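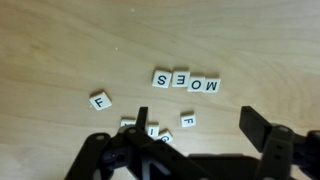
Letter tiles on the table at Balis, visitors' afternoon.

Acceptance Note

The demonstration was scheduled to last 280 minutes, including lunch. I had been engaged by Balaskas to attend, observe and sign. Balaskas did not build robots. It leased equipment to companies that did, and Centon was one of those companies, and Centon had fallen behind. The lease agreement contained a clause under which the payments could be deferred if the equipment was shown to be in productive use. Productive use was not defined. My job was to decide whether I had seen any.

Centon worked out of a house called Balis, on a hill above the ferry landing. The robot room had been a dining room. I arrived early and was given a visitor sticker, a sheet describing the emergency stop procedure, and a cup of coffee. I read the sheet twice. It said to press the button and then to tell someone that the button had been pressed.

The software was called Sivetness. It took a spoken request, worked out a sequence of arm movements, and carried them out. The engineer who ran the afternoon was a tall woman in a gray cardigan. She explained that the system had not been programmed with any of the tasks we would see. It had been trained on recordings of people doing similar things, 1,168 of them, and it was expected to generalize. I asked what happened when it did not generalize. She said that it stopped, or that it did something else.

I wrote down "or something else."

There were eleven visitors. Most of them were neighbors. One was a man from the ferry company who thought the system might be used for sorting lost property, and there was a girl of nine or ten who had come with her grandfather and who asked better questions than I did. She wanted to know if the arms could tell which one of them was which. The engineer said each arm had its own camera at the wrist and its own controller, and that the planner knew which was which. The girl said that wasn't what she had asked.

The first tasks went as expected. An arm picked up a pen and put it down farther to the left. An arm was told to pick up the pen again and declined, for reasons that appeared on a screen as a number. The engineer restarted the planner and the arm picked up the pen. I recorded one success, one refusal and one success after restart. The neighbors applauded all three.

Then came the tiles. These were ordinary letter tiles from a board game, cream with black capitals, with the corners a little rounded. The engineer tipped them onto the table and turned them face up by hand. A visitor would say a word and Sivetness would spell it. The girl said "fig," and it spelled FIG, slowly, leaving gaps between the letters that I could have put a thumb in. The grandfather asked for a longer word and was told that anything beyond four letters was outside the operating envelope.

The engineer then turned to me and asked if Balaskas would care to suggest a word.

I had not been told whether I was permitted to take part. My instructions covered travel, meals and the retention of receipts. I also had in my folder a statement of account showing the arrears, and I suppose it was on my mind. I said "owes."

She repeated it into the microphone. If it meant anything to her, it did not show. The arm began.

It pushed the F and the G aside. It found an O and placed it. It found the W, lifted it, held it above the table for what seemed a long time, and set it down on the wrong side of the O. Then it placed the E and the S, edge to edge this time, with no gaps at all. The gripper opened wide and drew back over the leftover letters, and the screen reported that the task was complete.

From my side of the table the word read WOES. From the gripper's side it was upside down, an S and a backward E and an O and what I would have called an M if I had been shown it cold. The last two letters from that side sat slightly lower than the others. It was otherwise a good row.

"That's not what he said," said the girl.

The engineer looked at it. She said that the letters were correct. I agreed that the letters were correct. She said that the order was a known area for improvement. I asked whether the system had a check for order, and she said that it had a check for whether the result was a word, added in September, and that WOES had passed it.

I asked whether it could be counted as productive use if the result was a valid output of a different request. She said that she would need to look at how the clause was written. I said that I had the clause with me. We read it together, standing up, and neither of us found anything in it about spelling.
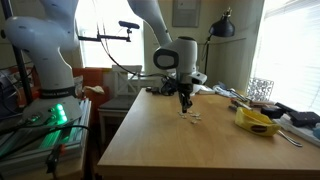
A break was called after that, and I used it to draft my note. There is a standard form for these things, and the standard form assumes a machine that stamps or cuts or fills. Under "material processed" I wrote "letters." Under "rate" I wrote nothing. The neighbors had gone out to the terrace and the room was bright, with the daylight coming in strongly through the blinds, and the green lights at the base of the nearer arm were still on. Someone had left a crumpled yellow bag on the table, well clear of the grippers. I sat on the white chair with the crossed slats, which was marked on the sheet as being inside the exclusion zone when the arms were live. I took the green lights to mean that they were live. I moved to the hallway.

In the hallway there was a shelf of binders. They held the session logs, printed out, and the engineer had said that visitors were welcome to look at them. I took down the latest one, which ran to 686 pages. Most of it was joint angles. But the requests were set out in bold at the top of each session, and below them the result, and below that a line for comments, which somebody had filled in with pencil.

Request: put the cap on the pen. Result: cap placed next to pen. Comment: close.

Request: stack the cups. Result: complete. Comment: it waited for me to let go.

Request: clear the table. Result: complete. Comment: everything is on the floor.

Request: spell home. Result: complete. Comment, in another hand: no, it did that by itself, I hadn't asked yet.

I read that one several times. Then I read the joint angles under it, which I was not qualified to do, and they looked like the joint angles under all the others. The timestamp of the request was 2 seconds later than the timestamp of the first movement. This can be caused by a clock fault. I have seen clock faults in bottling lines and in an elevator, and once in a crematorium, where it mattered a good deal. I noted the page number.

When the engineer came back from the terrace I showed her the page. She said that the two computers kept separate time and drifted apart over a long session. I asked by how much. She said by less than that, usually. I asked who had made the comment. She said that it was hers, and that she had been tired, and that she had left it in the log because she did not remove things from the log.

I asked whether she would run my word again.

She gathered the neighbors in and turned the tiles over and mixed them with the flat of her hand. I took my place on the same side of the table as before. I checked the wall clock against my watch. She nodded at the microphone, and I said "owes," distinctly, with a pause before it and a pause after.

The arm placed the W. It placed the O after it, then the E, then the S. The check ran and the screen reported that the task was complete.

"It's stuck," said the grandfather.

"It isn't stuck," said the girl. "It just thinks that's the answer."

I asked her what she thought the question was. She considered this properly. She said that maybe someone had asked it how things were going.

The engineer made a sound that could have been a laugh. She pressed the pause control, which was not the emergency stop, and so did not need to be reported to anyone. Then she reached across and moved the O to the front of the row with one finger. Everyone looked at OWES. The man from the ferry company asked if it could do boat names. She told him four letters, and he said that theirs were all longer than that.

The rest of the program was carried out without incident. An arm opened a pouch. An arm was asked to close it and did not. There were cookies at the end, and these were handed around by people.

My note to Balaskas was a page and a half. I stated that the equipment was present, powered and in good condition. I stated that it had been operated in front of witnesses and had produced results. I listed the results in order with the requests beside them, and where the two disagreed I left them to disagree. In the box for productive use I had the choice of Yes, No and Other, and I marked Other and attached a sheet. The sheet said that the system had twice been asked to state the position of the account and had twice stated the position of the company, and that in my opinion both were accurate.

The form was returned to me the following week with a request to choose Yes or No. I chose Yes. The payments were deferred until the spring.

I did ask one more thing before I left Balis. The engineer was at the table putting the tiles back in their box, and I asked whether she could look up the wrist camera recording for the session in the binder, the one with the comment. She said that she had already looked. The recording began with the word half spelled. I asked which half. She said that the camera was upside down to the table, so it depended on how you read it, and she shut the lid and walked me to the gate to see whether the ferry was in.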